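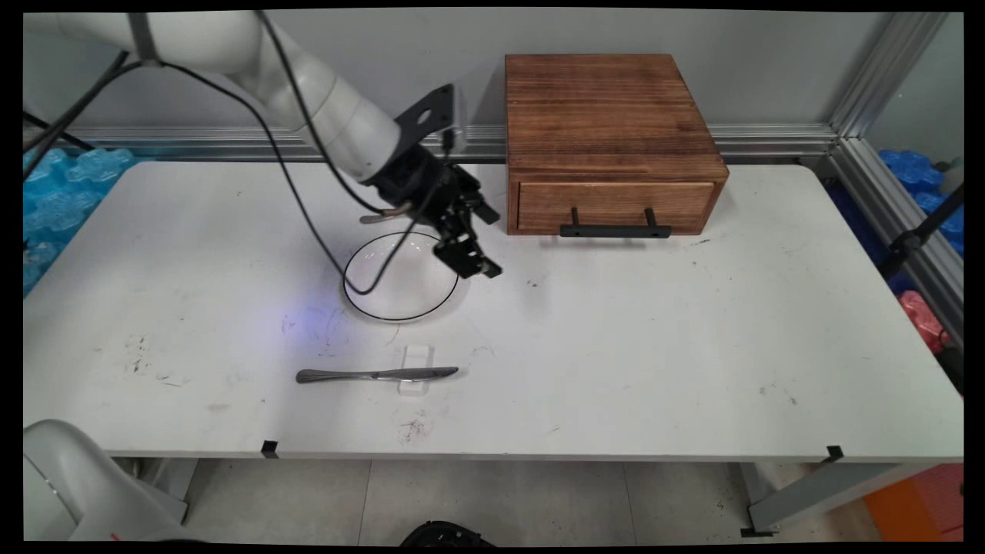 Junen teaching kit review: two arms, one drawer and a great deal of patience

Oct 24, 2023

There are two ways to show a robot how to do a job with the Junen kit. You can take hold of the arm and drag it through the motions, the way you might teach a toddler to use a spoon. Or you can stand back with the remote handset, called the Eshun for reasons the manual keeps to itself, and steer from a polite distance. Both get recorded. Both can be played back or fed to the learning software. One of them will make you feel clever and the other will make you feel like a man reversing a caravan.

I have had the kit on a table in Drisidport since September, and have asked it to deal with plates, a knife on its little rest and a wooden box with a drawer. These are modest ambitions. I'd like to say they became less modest as the weeks went on.

Setting up

The arms bolt down easily enough and the instructions are good, up to the page about cables, which is a drawing of a robot with no cables. Ours run down the arm, and unless you tie them back with some thought they droop onto the table and get into the lesson. Budget an evening for this. Then budget a second one for undoing the ties you pulled too tight, which stop the wrist from turning.

The software found the gripper straight away. It found the handset after I had restarted everything in the order recommended by a stranger on the owners' forum. The order is arm, laptop, handset, and I have written it on a piece of tape.

Teaching by hand

Hold the button near the wrist, and the arm goes slack enough to be led about. It's a lovely feeling, a bit like dancing with someone who has been told you're in charge. For large sweeping moves it is the quickest method by miles. I had the arm going from one side of the table to the plate and back within minutes of the first switch-on.

Small moves are another matter. A plate with a low rim doesn't give the fingers much to get hold of, and the last centimetre of the approach is where a hand-led arm goes heavy and sulky. You push, nothing happens, you push harder, and the fingers arrive on the china with a tap. After a few dozen of those I switched to a cheaper plate. You also find yourself standing in front of the fixed camera, so that a fair part of my early recordings consists of my elbow, with a robot somewhere behind it learning heaven knows what.

The knife was worse. It has to come up level and go back down across its rest, and my wrist wants to twist at exactly the moment it shouldn't. The playback reproduces that twist faithfully. I had no idea I did it.

Teaching by remote

The Eshun handset is a chunky thing with a trigger for the gripper and a thumb wheel for speed. You move it, the arm follows, and there is just enough delay to make you doubt yourself. My first hour was dreadful. By the third I was managing the knife better than I ever had by hand, mostly thanks to the thumb wheel, which lets you slow the arm right down near the table. Use the slow end. Pride will tell you to use the fast end.

The drawer is where the remote earns its keep. A bar handle looks like the friendliest thing in the world to a gripper, and it is, provided you come at it straight. Come in at a slant and one finger ends up behind the bar while the other waves about in open air.

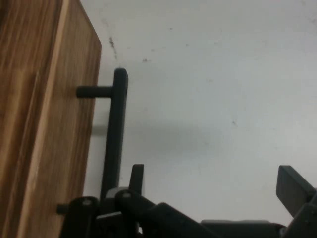
What helped was watching the wrist camera and ignoring the arm altogether. From across the table everything looks lined up when it isn't. From the wrist you get the bar, its posts and the gripper all in one view, and you can nudge until the gap looks right. Then close slowly, pull slowly, and resist the urge to celebrate with the handset still live. I did celebrate once. The box went with me.

My friend Sơn Đoàn, who came round to have a go, took to it far faster than I did and was insufferable over supper. He leads with the whole forearm and hardly moves his wrist at all. I've copied him, and my recordings are smoother for it, though I haven't told him so.

The software

Recordings can be trimmed, which you will want, as every one of mine starts with a pause in which I am visibly working up to it. You can't join two together. Fluff the last second of a long take and you do the whole thing again. The version before this apparently let you, and several people on the forum are still in mourning.

Labels are free text, so after a month I had takes called "drawer ok", "drawer good" and "drawer GOOD use this". Pick a naming system on day one.

The money

The seller, Sestatstead, charges 3,000 for the full kit and 298 for the handset if you buy it later, so get them together if you think you'll want both. You'll want both. Spare finger pads come in packs of 2 and wear out sooner than I'd like.

Good: light to lead by hand, excellent slow speed on the remote, a wrist view you can really work from.

Less good: cable routing, no joining of takes, a handset that needs waking in the right order.

I'm keeping mine. The knife is next on the list again, by remote this time, with the wheel turned right down.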